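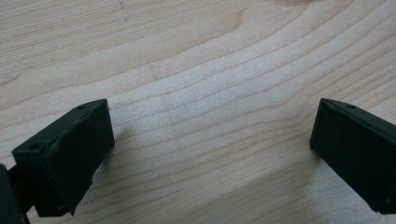

slideboard_newbie
I'm trying to pick a transfer board for my aunt Benedetta, who goes from wheelchair to bed and back several times a day and is sick of being lifted. The OT gave us two names, the Kultley (plastic, curved) and the Virley (wood, straight). I'm leaning wood, and I'll admit part of it is looks. I love pale wood with those long wavy grain lines and no shine on it, and she does too, she says plastic makes her bedroom look like a clinic! But is wood slippery enough? And does it matter that her bed sits higher than her chair?

katia_b
Height matters way more than material. Get the bed and the chair as close to level as you can before you spend a dime. My dad was sliding uphill for months and we blamed the board the whole time. We have the Virley, the 800 mm one, and once we lowered the bed he could do most of it on his own.
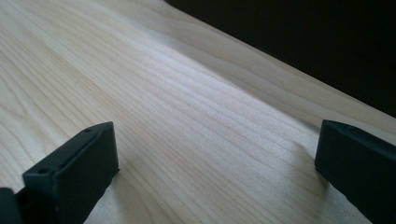

Also, please don't let her go bare-skinned on any board. Shorts or pajama pants. Dad tried it once in July after a shower and he stuck halfway across, poor guy, and was he mad.

OsvaldoM
Going to disagree with Katia a little. Level is great if you can get it, but plenty of beds don't adjust and you still have to live. I've used a Kultley for years and the curve gets me around the rear wheel, which a straight board just won't do unless you have removable armrests and a lot of patience. Wood is pretty until it gets a rough edge. I went through 2 of them.

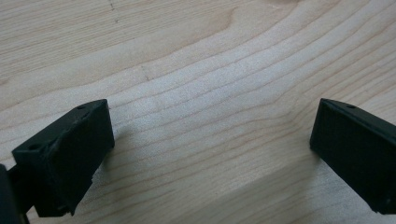
slideboard_newbie
Oh, I hadn't thought about the wheel. Her armrests flip up, but the wheel does stick up past the cushion a bit. Osvaldo, how long is yours? The OT wrote down 860 mm and that sounds huge for a small bedroom.

OsvaldoM
860 is what I have. It's long, yes, but a short board tips if you don't get enough of it under you. Mine lives behind the door.

primo_c
Wood guy here, sorry Osvaldo. If the edge gets rough you sand it and reseal it, 20 minutes with fine paper. Try that with plastic. I'd just check the weight rating, because some of the cheap wooden ones are rated lower than you'd expect and the listing hides it way down the page.

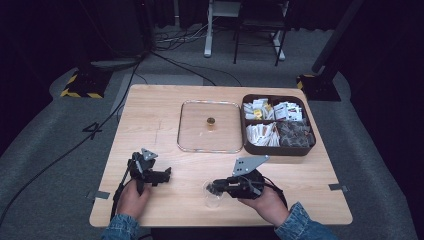

I paid $347 for a Stüber, which my wife still brings up, but it came with a pad and a carry bag and I've used it in and out of the car every day. You can get by for a lot less.

katia_b
$347!! Primo, no. Ask the OT if there's a loaner closet first. Ours let us keep a board for a couple of weeks and that's how we found out Dad hated the curved one.

OsvaldoM
OK, the loaner idea I agree with. Borrow one of each, and do the first few tries with somebody standing right there.

slideboard_newbie
Calling the OT in the morning. She wants to try both, and she's already told me which one she's going to like.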